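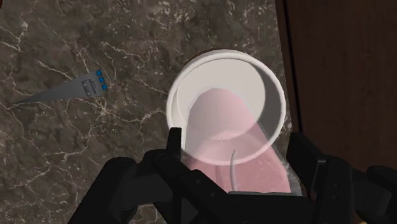
Noboru Miyazaki wrote in after the August issue to object that a policy scored only in simulation tells him how well the simulator agrees with itself, and he asked what we had done to find out whether the ranking of our grasping policies means anything outside the renderer. The objection is reasonable. The Skultinham evaluation set was built with it in mind, and the first results are now far enough along to report.

The question we set was narrow. Given two policies trained on the same demonstrations, does the simulated benchmark put them in the same order as the physical cell does? We did not try to predict absolute success rates. Earlier work in the group, mostly by Rory Leckie, had shown that absolute rates drift with small changes to friction and contact stiffness, and that tuning those values until the numbers match tends to fit one task and spoil the next.

Seven policies were compared. All take wrist-camera images and joint positions as input and output short chunks of end-effector motion. They differ in the size of the image encoder, the length of the action chunk, and whether the training images were augmented with changes of color and lighting. Each policy was run for 300 simulated episodes and a much smaller number of physical ones, the physical count being limited by reset time. Start poses in the simulator were drawn from the same distribution used to lay out the physical trials.

The view from above the fingers matters a good deal in these tasks. With a round open container, the rim is the most useful cue for grasp placement, and the policy has to judge where the wall is from a nearly top-down angle with its own fingers covering part of the view. Transparent objects make this harder. A see-through item lying across a rim leaves the rim visible through it, with shifted color and reduced contrast, and an encoder trained on opaque objects may treat the two edges as one. Patterned stone countertops add a second source of false edges. We kept both in the set on purpose.

Two scoring rules were tried. The first was plain task success at the end of the episode. The second, proposed by Evander Sutherland, gives partial credit by stage: approach, contact, closure, lift, placement. Stage boundaries are read from simulator state, and on the physical cell they are marked by hand from video by a person who does not know which policy is running.

With plain success, the simulated and physical orders agreed at the top and bottom of the list and were unreliable in the middle. With stage scoring, the middle settled, apart from one pair that still swapped. Both policies in that pair use the long action chunk. Our current reading is that the simulator is too forgiving of late correction: a finger that touches the rim early slides along it in simulation, while the physical container tips. Gregor MacRitchie is rerunning the pair with a lower container mass and a revised contact model to test this.

Rendering quality had less effect than expected. Replacing the full material set with flat colors lowered every score, but it changed the order only for the policies trained without augmentation. For augmented policies the ranking was stable. Removing the transparent objects was a larger change. It raised scores across the board and compressed the differences to the point where the middle of the list could no longer be separated.

Some limits should be stated. All runs used one gripper geometry. The camera mount was fixed, and we have not tested the effect of small mounting errors. The physical trials were done in a single room under constant lighting, so the comparison says nothing about daylight. Stage marks made by hand carry some disagreement, mainly at the line between contact and closure, and Angus Urquhart is preparing a second set of marks to measure it.

The stage definitions and the start-pose lists are in the Skultinham folder on the group server. The scoring script will follow once the handling of dropped frames is fixed. Until then, scores computed with the old Foulkes script should not be compared with those reported in this item.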